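Call for Makers: Paper Craft Workshop Leaders and Sample Makers, Spring and Summer Season

21 Jan 2019
By Shuzhen Xiong

The Daltcombe Paper Room is looking for people who make cards, small books, boxes or other things from paper, and who would like to teach other people to make them. We are also looking for sample makers, who work at home and do not need to teach. Please read both parts before you write to us, because some people are suited for one and some for the other, and a few can do both.

First I should say something about who we are. The Paper Room opened in October with one evening class in folded cards. I teach that class myself, and Florencio Herrero teaches bookbinding for beginners. The classes became full much faster than we had planned, and now we have a waiting list which we are not able to serve with only two teachers.

Workshop leaders

We need 4 new workshop leaders. Each leader will give one workshop per month, and will repeat it once if there are enough people who ask for it. A workshop is three hours long with a break in the middle. The group is never bigger than ten.

The subjects which our students ask for most often are these:

- cards with layers and cut shapes
- pop-up cards, simple mechanisms only
- paper flowers
- coloring of stamped pictures with pencil or with watercolor
- small boxes and gift envelopes
- hand lettering for cards and labels

If your subject is not in this list, please propose it anyway. Marbled paper was not in our list last year either, and now it has its own evening.

You do not need a teaching diploma. It is more important that you can explain one step, wait, look at what each person has made, and explain it again in other words if it is necessary. Many of our students have never held a craft knife before. Some of them come after work and are tired. A leader who works very quickly and talks at the same time will not be happy with us.

We pay $220 for each workshop. This includes your preparation at home, so please do not propose a project that needs two days of cutting before the class. Paper, glue, blades and cutting mats are provided by us. If you want to use your own stamps and dies, you are welcome to bring them, but we cannot pay if they are lost or damaged. We have one die cutting machine for the whole group, and students take turns.

Sample makers

Sample makers receive a packet of paper and a short instruction, and they make finished cards from it for our display wall and for the class booklet. This season we will work mostly with two papers: the Romau, a heavy smooth card in warm colors, and the Palaniappan, which is thinner and has a soft surface like cloth. The Romau folds badly if you do not score it first. Please tell us if you have experience with heavy card.

For one set of samples we pay $88. The set must be returned within three weeks, together with your notes. The notes are as important for us as the cards. Write down where you made a mistake and which step took a long time. We use these notes to correct the instructions before the students see them.

How to apply

Send us a letter of not more than 300 words, written in your own way, and photos of three things that you have made. Simple photos from a phone are enough. In the letter please tell us:

- for which part you apply, or if it is both
- what you would like to teach or make
- which evenings or mornings you are free
- if you can come to Daltcombe by yourself, or if you need a ride from Bralombridge station

We answer every letter. Workshop leaders will be invited for a short trial lesson, in which you teach one small project to Florencio and me. It takes half an hour, and we pay your train ticket. Sample makers do not need to come, we will send a small test packet by mail.

If something in this text is not clear, please write and ask. I will be glad to explain. 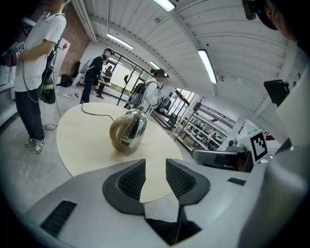 Kettle on the round table.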